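Notebook, bench 2, November. Stundum teardown/rebuild kit, evaluation copy.
Entry by T. Mekonnen. Read with Ewan's setup notes; cell frames are in his section, not repeated here.

Scope agreed with Digby: one question for the kit, can it service a tower workstation lying on its side without us building custom tooling. The seller (Trurkarura) quotes the fixture files, the grasp library and the teach software as one package. Arm and gripper are ours and not part of the price.

08:40. Software up. License dongle recognized on the second USB port, not the first. Ewan says the first has been bad since Waaka was on this PC. Labeled it.

Ran the wrist view alignment before loading any parts routine. The software wants a clear look at the socket, the card bracket and one printed logo to fix case orientation. The DELL lettering on the board is what we picked. NVIDIA on the graphics card was rejected as an anchor because the card is removable.

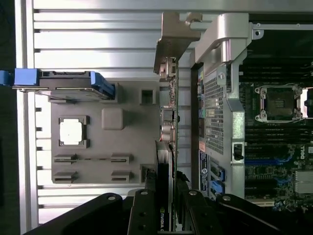
Alignment residual is reported as a single unitless score. The manual gives no conversion to mm. Asked Trurkarura support what it means, no reply by lunch. Until they answer I am treating it as pass/fail only, and Ratree should not quote it in the summary.

Anchor stays good if the case is nudged along the slots. If the case is rotated, redo the full alignment. Partial realign is in the menu but it kept the old rotation when I tried it.

09:55. Fixture. Printed from the supplied files without edits. Layout is hard drive upright in its caddy at the back, processor pocket in the middle, RAM module lying in front of it. The pocket datum is the processor corner, and all the other part positions are offsets from that, so a fixture bolted down slightly skewed puts the largest error on the drive. Use the dowels.

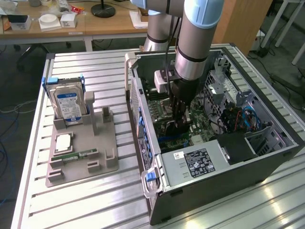 Gripper down in the case near the CPU socket. Parts fixture at left with drive, processor and one RAM module.

10:30. Approach paths. Default approach is straight down from a clearance plane set by the tallest item on the table. With the drive standing in its caddy that plane is higher than it needs to be over the board, and the extra travel is wasted on every move. The plane can be split by region in the config file but not in the teach screen. Split it. Zubaida has a copy of the edited config.

Fingers fit between the memory banks at the default opening. Side clearance near the power supply is tighter and I would not run that region above teach speed until the cable bundle is tied back. Cable routing is not modeled at all. The collision check sees the case walls, the drive cage and the supply, nothing soft.
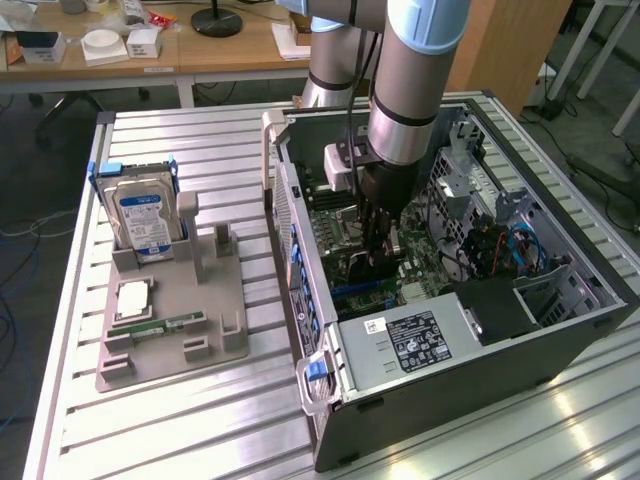

11:15. Stopped to read the grasp library properly. 112 entries, most of them for rack servers. Entries that apply to this tower: 6. Of those, 3 cover memory handling and the rest are drive caddy and card bracket. There is no entry for the processor load levers. The brochure says "socket service," and the sales call left Digby with the impression that levers were included. Asked him to get it in writing from Trurkarura before the Nasby order goes in.

We can teach the levers ourselves. Order matters, lever hook first, then the plate, and the wrist needs to come in low without touching the nearest memory latches. I taught waypoints for the hover position only. No contact moves until the force limits are confirmed, as the config lists them in counts and the default is 2,721 with no scale given.
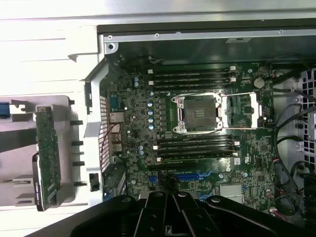
Wrist camera exposure is fixed per routine. Over the bare board it is fine, but the chassis rail and the loading plate are bright enough that I would want a separate setting for lever work. Added to the request list.

Open items
- Support: alignment score units, force count scale.
- Digby: written list of what "socket service" includes.
- Ewan: tie back cables on the supply side, recheck dowels.
- Ratree: add the split clearance plane to the cell defaults if Zubaida agrees.
- Me: lever waypoints, second exposure setting.

View so far: fixture and alignment are usable as delivered. Grasp library is thin for towers and I would not pay the package price for it until the lever question is settled. Fixture files are sold separately on the quote, line 4.

12:20. Arm parked, config saved under today's folder.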